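Old desktop PCs: which of the usual advice is worth following

Every few years somebody decides that the family computer is "full of dust" and that this explains everything wrong with it. A can of compressed air gets bought, the side comes off, and an hour later the machine is exactly as slow as it was. We are wary of most computer care tips for that reason. A lot of them have been passed from page to page since well before 2000 and the people repeating them have not tried them lately.

Dust does matter, up to a point. A fan clogged with grey felt will run loud, and a hot computer may slow itself down to cope. A light bloom of dust on the floor of the case does nothing at all. If you can't hear the fans and the machine isn't shutting itself off, leave the side panel where it is.

If you do go in, switch off at the wall, hold the power button for a few seconds and pull out the lead. Work on a hard, clear table. Carpet is a poor idea in winter, when everything in the house gives you a shock. Touch bare metal on the case before you touch anything else, and do it again if you wander off to make tea.

Hold each fan blade still with a finger while you blow. The warning that a fan spun by air will "generate current and fry the board" gets repeated with great confidence, and we have yet to meet anybody it happened to, but spinning a cheap fan far too fast can't be good for its bearing. Use short puffs with the can upright. Tip it over and you get freezing liquid, which you don't want on anything.

Then there is the vacuum cleaner. People will tell you it's certain death for a computer. We think that's overdone, though a plastic nozzle scraping about inside the case can knock things off and build up a charge. Keep it a hand's width away and use it only to catch what the air blows out. A clean, soft paintbrush does most of the job for far less money.

Taking out the processor is where we part company with the "annual service" crowd. They'd have you lift it every summer, wipe it and put on fresh thermal paste. Paste does dry out in time. It does not dry out in a year, and every lift is another chance to bend a pin you can barely see.

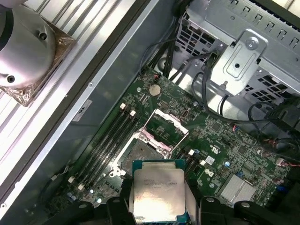 Home Workshop Section, Wilemier Repair & Reuse Club

When a processor does have to come out, open the lever fully first and let the retention frame swing right back. Lift straight up by the edges. Don't touch the contacts, and don't try to clean inside the socket with anything, least of all a cotton bud, as the threads catch. Old paste comes off the metal lid with a lint-free cloth and a little isopropyl alcohol. Nail varnish remover is often suggested as a substitute and we'd like whoever started that to stop.

As for how much paste: a pea, a grain of rice, a cross, five dots, a thin layer spread with an old bank card. We've tried the lot on our own machines and couldn't tell one from another. Too much is messy, too little leaves gaps, and the cooler does the spreading. The fancy Hanitz paste in the little gold syringe did no better for us than the plain Fleury tube at half the price.

Memory is the one upgrade we'd still recommend, and only if you're short of it. An old office machine limping along on 512 MB is not worth anybody's Saturday money; no amount of cleaning will make it pleasant with the modern web. A newer one may perk up nicely with a second stick. Check the type your board takes before paying, because the notch sits in a different place on each kind and forcing it is how slots get cracked. Push the clips open, line up the notch and press evenly at both ends until the clips close.

And "cleaning the gold contacts with a pencil rubber", that old favourite? It works now and then on a stick that really is tarnished. It also leaves crumbs and wears the plating. Take the stick out, put it back in firmly and try that first. In our experience the reseating is what did the good, and the rubber got the credit. 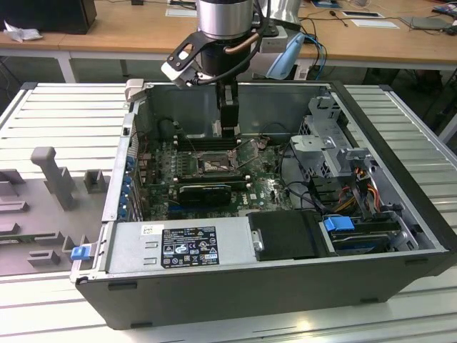
Is it better to lay the tower flat before working on it?
Lay it flat whenever you need to press on something, such as a memory stick or a cooler. The board is then supported from beneath and dropped screws stay where you can find them. For simply dusting the front grille, upright is fine.

Finally, "PC care kits". The Astico one we looked at held a brush, a cloth, some wipes and a rubber bulb that couldn't have shifted a crumb. You probably own the useful half already. Keep a saucer for the screws, put the long ones and short ones apart, and take a photo of the cables before you unplug any.

Wilemier Repair & Reuse Club | Contact the club | © All rights reserved | Back to top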